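Toy and kitchen drive back in Stadton, bins out through June

STADTON - The household swap is on again. Drop-off opened this morning at the old Loltex shop on Brenton Road and the first bins were filling before lunch, small stuff mostly. Spoons, soft toys, bits of fabric, the kind of thing that lives at the back of a drawer.

Same rules as last year, more or less. Clean items only, nothing with a plug, nothing sharp. Glass goes to the side door, not in the bins. Limit is 4 bags per household, and please tie them. Last year's swap moved 1,000 items and organizers want to beat that, tho they wouldn't give a target.

New this time: toys and kitchen things can go in together. Sorting happens later, at the tables in back, so no need to split them up at home. Plastic utensils are fine if they aren't cracked or melted. Stuffed animals are fine too, wash them first.

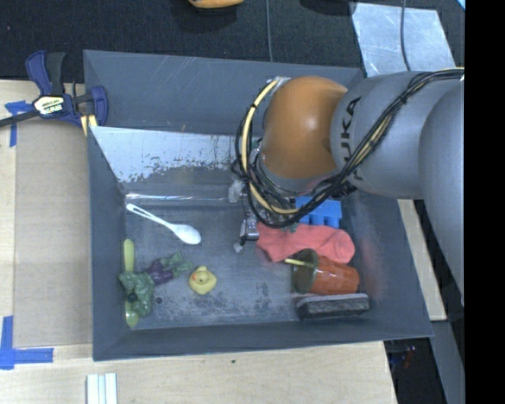
Pickup starts at 2 p.m. and runs until the tables are bare. First come, first served, no holds. Bring your own bag, there were none left by the end last time and people were carrying spatulas out in thier coats.

Parking is on the Menon Street side only. The front lot is closed for paving, and the bus stop has moved 3 doors down. Drop-off closes at 6 p.m. Anything left outside after that goes to the county, so don't leave it on the step. Large toys, call ahead, number is on the shop door.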